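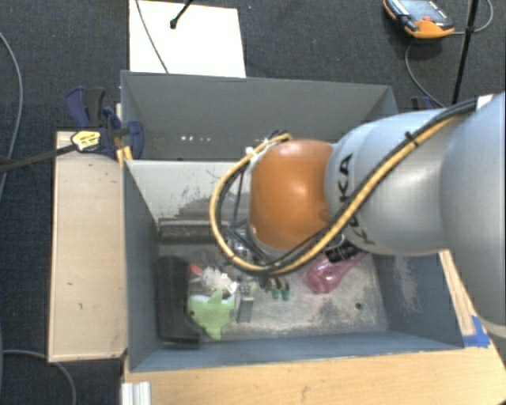 Gray bin, a few things in it, plenty of scuffs. Thread on bins, and why I don't believe most of what gets sold about them.

1/ Every spring I get the same pitch. This April it was a catalog from Eresau, and the claim was that a smooth-walled gray bin "stays like new for years." Look at the floor of the front one up there. Scuffed all over, dusty patches, and a spread of dark scratches on the far wall where the surface has been scraped. Bins get used. They look like that.

2/ I don't mind the scuffs at all. I mind paying extra for a promise about them. The quote for a full set for our stockroom came to 3,810 before shipping, and the only difference I could find from the cheaper line was the word "premium" and a thicker rim.

3/ Second pitch: "everything in one open bin, everything in sight." Sure, for small loads. The long black box-like thing lies lengthwise by the left wall, the dark gray bar is back near the far wall, and you can find either one without digging. Now put 50 items in there and tell me what's in sight.

4/ We tried that, by the way. One big open bin by the door at Hájek, no dividers, everybody drops stuff in. By the second week people were tipping the whole thing out on the floor to find a roll of tape.

5/ What I will say for open bins: no lids. Lids wander off. I have a shelf with 5 lids on it that fit nothing we own.

6/ Igor Murín wrote to tell me I'm wrong about dividers and that the Sirari inserts fixed all this for him. Maybe. He stores one kind of thing. Put long pieces in a divided bin and you end up pulling the dividers out again, and then you have a pile of dividers to store. In a bin, I guess.

7/ Long stuff is the real test. Lay it along a wall and you keep the middle of the floor clear for the rest. Throw it in on a diagonal and it eats the whole bin. Free advice, no catalog needed.

8/ Someone asked about cleaning. Eltine sells a spray for "restoring" gray bins. I used it on one of ours and left the one beside it alone. After wiping both with a damp rag I could not tell you which was which. Roughly the same dust came back on both by the end of the month.

9/ Also not sold on color coding. We had it for a while - blue for returns, gray for parts - and then we ran out of blue.

10/ So what do I buy? Plain gray, open top, secondhand if I can get them, already scratched. I'd pay maybe a tenth of the catalog price and I'd still check the corners for cracks first.

11/ If anybody has a bin that really did stay like new after 90 days of daily use, post it. Inside floor, please, with the stuff taken out. I've been asking since last year and so far I've had two pictures of the outside and one link to a store.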